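2023-04-24

Count finished at ten past nine. Turnout 2063, which is higher than last year and lower than the registrar's office had forecast. Valbona Delić took the presidency by 107 votes over Radomir Kelmendi. Spoiled papers came to 30, most of them from the Gromau site, where the ballot was printed with the boxes on the wrong side of the names. I have noted this for the returning officer's report. The margin is wide enough that it makes no difference to the result.

Kelmendi asked for a recount of the Berisha hall boxes only. Rule 14 allows a full recount or none, so the request was refused. He accepted that in writing.
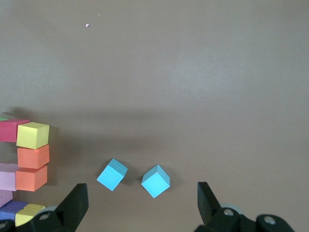

Vice-president was closer. Zlatko Kos led on first preferences, lost ground when the third candidate's papers were transferred, and held on. I did the transfer sheet twice by hand and once in the spreadsheet. The spreadsheet was wrong the first time: a row had been sorted without its neighbour. Corrected and initialled.

Rok Matić signed for the clerks. The results sheet went up outside the canteen with a copy to the dean. Delić gave a short speech, mainly on hall rents and late library opening. She takes over in September.

Still to do: seal the papers (kept for 90 days), return the borrowed boxes, send my hours to Zlatko Atanasov, and ask the printer for a proof next time before the full run.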